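Flavasard Small Clothes Rack

Some people own a wardrobe. The rest of us own a chair with clothes on it, and Flavasard would like a word with the chair.

The Flavasard is a small rack for the few things you reach for every day: the scarf, the other scarf, the cardigan that lives on a doorknob. It has metal tubes, white plastic fittings and one bar across the top. There are no shelves, drawers or motivational labels. It stands on a tabletop and asks very little of you.
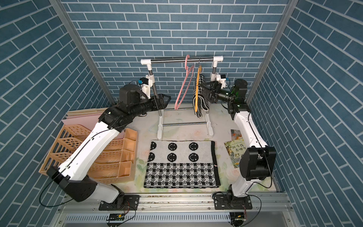
The Flavasard with a scarf on the bar. Organizer tray not included.

Hangers are sold separately, which we know is annoying. Any plastic hanger with an open hook will go over the bar. We stock them in pink and in yellow-orange, in packs you can mix, and people have strong feelings about which is better. We have stayed out of it so far.

If you are hanging a scarf, put it on the hanger first, flat on the table, then lift the whole thing over the bar. Going the other way around is possible, in the sense that eating soup with a fork is possible. Fold long scarves once before you start. 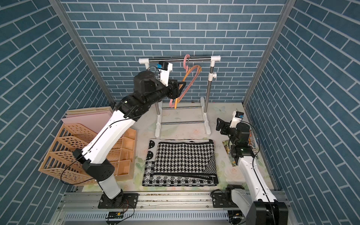
Nisha Grewal wrote to say she keeps spare hangers on hers all summer and hangs nothing on them until the cold comes back. "It looks like I'm expecting guests," she says. Four stars.

Putting it together takes no tools. Tubes go into elbows, elbows go on top, crossbars go down by the feet. Push until it stops, then push again. If the bar sits crooked, one of the tubes isn't all the way in, and it is always the one you were sure of.

Knits do well here as long as they're light. A thin hanger is fine for a scarf. Heavy coats belong on something bolted to a house. 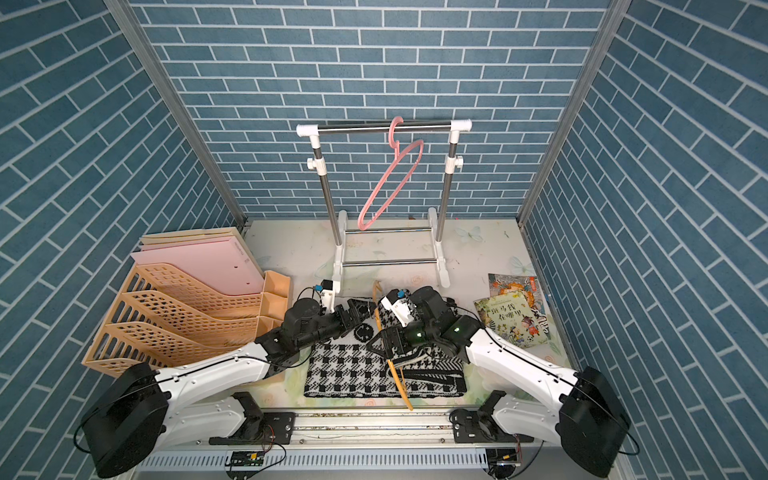
Could you please sell the crossbars by themselves, asks Umut Polat, who would like a second pair to hang socks over. We can. Write to the Skelirside shop and ask for the lower set, and they'll put it in an envelope for you.

Care is simple. Wipe the bar with a dry cloth when it gets fingerprints, and it will get fingerprints. The white connectors can be washed in the sink with dish soap. Let them dry before you put the tubes back.

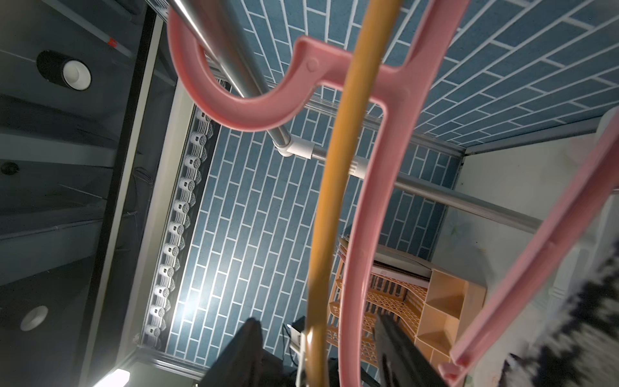

Hooks slide easily along the bar, so leave a little room between hangers if you want to take one without bringing its neighbor along. Two or three light things is a comfortable load. Past that you are building a chair again.

Spare elbows and feet are kept at Skelirside all year. Part number for the full connector set: 2,265. Returns are accepted within 50 days, with all the tubes, please.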